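# About the Gondmont Robotics Club

The Gondmont Robotics Club is an after-school program at Gondmont High School. It is open to students in grades 9 through 12. We meet in Room 210, next to the wood shop, every Monday from 3:15 until 5:30, and most weeks a few people stay later.

The club started as a lunch group with one soldering iron and a box of hobby motors. For its first years it built small wheeled robots for the regional maze contest. We still send a team to that contest. Most of our time now goes to robot arms, and in particular to getting a pair of arms to handle cloth.

## What we work on

There are 2 main projects each school year. New members pick one in October, after they have spent a few meetings on each.

**The Laundry Project.** Students work on getting two arms to pick up, move and fold ordinary clothes. Cloth is harder than blocks or cups. It changes shape each time it is touched, and a shirt that landed one way on the first try will land another way on the next. Students drive the arms by hand to record a task, review the recordings, and then train a program on them. We began with dish towels and washcloths, moved on to T-shirts, and are now working with sports clothes, including jerseys and shorts. Slippery fabric has been slow going. Shorts are also a good test of whether a program has learned to look for an edge or has only memorized a spot.

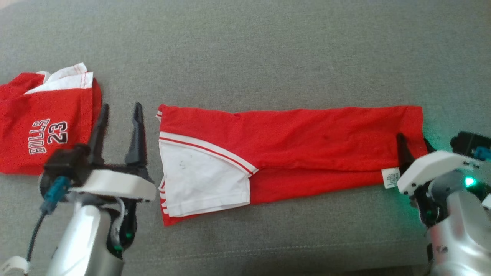
*Photo: Gondmont Robotics Club, Laundry Project*

Each practice item gets a line in the project log: what it is, how it was laid out, which grasp was tried, and whether the fold was good enough to keep. The log is a shared spreadsheet and anyone in the club can read it. Bad attempts are logged the same as good ones. A fold is scored by two students who did not drive the arms for that attempt, and if their scores are far apart they look at the recording together.

**The Maze Team.** This is the older project. Students design and build a small wheeled robot that finds its way through a maze it has not seen before. The work covers chassis design, wiring, sensors and a good deal of programming. The team's current robot is called Moment. The one before it, Jolorard, is retired and sits on the shelf by the door. New members are welcome to take Jolorard down and run it on the practice maze, as long as the battery goes back on the charger afterward.

## Who can join

Any Gondmont student can join at any point in the year. No experience is needed. Some of our members had written code before they came and many had not. We also need people who like to draw, write, sew, sort parts or keep records. The covers and cable straps we use were made by members who came to the club from the costume shop.

We had 13 members last year. The room holds 15 comfortably, and if we go over that we will add a second afternoon.

## What a meeting looks like

The first few minutes are for announcements. After that, each project meets at its own end of the room. A student lead goes over what was done last time and what is open on the task board, and people sign up for what they want to do. Cleanup begins at 5:15. Everyone cleans up, including the leads.

Students who want to operate the arms need to complete a short safety session first. It covers the stop button, where to stand, and what to do with long hair, sleeves and lanyards. The session is given at the start of each semester and can be repeated on request.

## Money and equipment

There is no fee to join. The school pays for the room and basic supplies. Ferreira Hardware on Main Street gives the club a discount on fasteners and hand tools, and the parent association covers the bus to the regional contest. Larger purchases come out of our spring parts sale.

We accept clean used clothing for practice in any size, adult or child. Stains and missing buttons are fine. Please leave out anything with pins or sharp decorations. There is a bin outside Room 210, or items can be left at the front office marked "Robotics."

## Visiting

Families and prospective members may sit in on any meeting. Please sign in at the front office and come to Room 210. The spring open house is the best time to see both projects running, and students will be there to answer questions.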